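I gave up on the dish rack when we moved to Mulcombe, and I've not missed it once. People come into my kitchen, see the washing-up spread along the worktop and start looking for the cupboard it ought to be in. My sister can't sit down until she's found homes for the mugs!

But where's the rush? We own 37 pieces of crockery (I know because I wrapped every one of them for the move, in February, in old newspaper) and most of them get used again before bedtime. Putting a bowl on a high shelf at two in the afternoon so that I can fetch it down at six seems daft to me. It's my bowl. It can wait by the window and look nice.

I'll admit matching sets don't help my case. We had one as a wedding present, all cream, and left out it looked like a canteen. Then it got chipped, bit by bit, and we replaced things from jumble sales and the seconds shelf, and now I like seeing them. 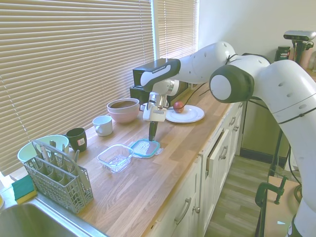
Niamh Ní Mhurchú
Home columnist

A pink bowl next to a white mug, a mint-green one further along, an apple sitting on a plate – I'd sooner look at those than at a cupboard door. The cutlery can stay in its grey basket too, handles up, and anyone who wants a fork can help themselves.

Liam Phelan, who wrote in after my last column, says a clear worktop gives him a clear head. Fair enough, Liam, but where do you put your toast? I do draw the line at food containers, mind you. Those want their lids back on and stacking away, or you'll never see the lids again.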